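Forums Brushes & Ink Paper Seals Marketplace Search

Hanging brushes or laying them flat? (rack thread)
4 min read

halfsheet_mo
Okay, I finally have a real brush rack on my table and I can't stop looking at it! For two years my brushes lived in a coffee mug, tips up, and I know, I know. It's dark wood, a tall narrow thing with dragon heads carved on both ends of the top bar and a bit of openwork along the bottom rail. I found it on the secondhand board in March and it came wrapped in 9 layers of newspaper (the dragons got most of them).

Question for the people who have been doing this longer than me: do you hang everything, all the time? Or only after washing? And where do you put the big one? Mine is a monster next to the others and I keep moving it from hook to hook.

baltasar_z
Congratulations, that's a lovely way to start. Please post it. I'm Baltasar Zúñiga for anyone who hasn't met me in the Paper section, I mostly do large single characters, so I have opinions about monsters.

Hang them after washing, tip down, and leave them until the whole head is dry, all the way up into the base. A big brush can take days. I keep mine at the end of the bar nearest the window.

halfsheet_mo
Here goes. Set up on the felt so it doesn't scratch the table:
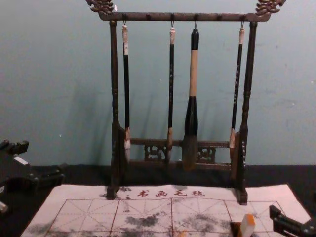

Four up, two pegs to spare. The big one is third from the left today.

Thin ones on the left are my small-script brushes, and I adore the cream caps on them. The big one has a wrapped grip that is so nice to hold, I pick it up even when I'm only making tea.

inkstone_pidge
Oh that's handsome!! The bottom rail carving looks like clouds to me. Clouds under, dragons on top, somebody had a plan.

One thing though. Your tips hang right down by that lower rail, and the big head reaches a little past it. On my old Condach rack I had the same thing, and the wet hair kept drying against the wood with a bend in it. Took me ages to work out why my hooks (the strokes, I mean) came out crooked. Could you get shorter loops?

halfsheet_mo
Hadn't thought of that at all. I'll look at the loops tonight.

slowgrind
I'm going to disagree with the whole thread, cheerfully. I dry mine flat on a folded towel with the handle end propped up a touch, and then they go in a roll-up mat. Hanging looks wonderful but they collect dust, and I have a cat. I've got a goat hair brush that has never hung a day in its life and the point is still beautiful.

baltasar_z
With a cat I'd do the same. But a roll-up mat is only good if the brush is bone dry when it goes in. I lost a nice wolf hair one to mildew that way, in a Pidimis mat, and the mat was fine! It was me being in a hurry.

slowgrind
Fair. I wait overnight, usually two nights. The mat is open bamboo so it breathes pretty well.

sointu_l
Sointu Lindqvist here, I run the evening group at our library and we have 50 brushes, all of them used by beginners, so we see every mistake there is. We hang for the first night and then lay flat. Best of both, I think, and it frees up the rack - we only own three.

On the bend: squeeze the water out with paper first, then shape the tip with your fingers before you hang it. A brush that goes up already pointed is much less likely to dry funny, even if it's close to the rail. And please, lukewarm water. Hot water is hard on the glue.

inkstone_pidge
Seconding the shaping. I still say shorter loops. Waxed thread, double knot, five minutes.

baltasar_z
Not too short, or the cap knocks on the bar every time you walk by. Ask me how much sleep I got the week we had roofers.

halfsheet_mo
You're all so great. So tonight: rinse, blot, shape, hang, and a new loop for the big one. What about the empty pegs? I have my eye on a mid-size mixed hair from Nông, the shop has it for 400 and I keep visiting the page.

slowgrind
Get the brush! A mid-size is what you'll use for nearly everything anyway. You have thin and you have huge and nothing to write a normal couplet with.

sointu_l
Agree with slowgrind on this one (mark it down). Mixed hair is forgiving. It holds enough ink for a long line and still springs back.

inkstone_pidge
Disagree, but only a little: spend it on paper first. I got more out of one stack of decent practice paper than I did from my last three brushes. Then get the brush.

halfsheet_mo
Paper AND brush, then, and I'll eat soup. New loop is on, by the way. I used the waxed thread and my knots are terrible but it holds.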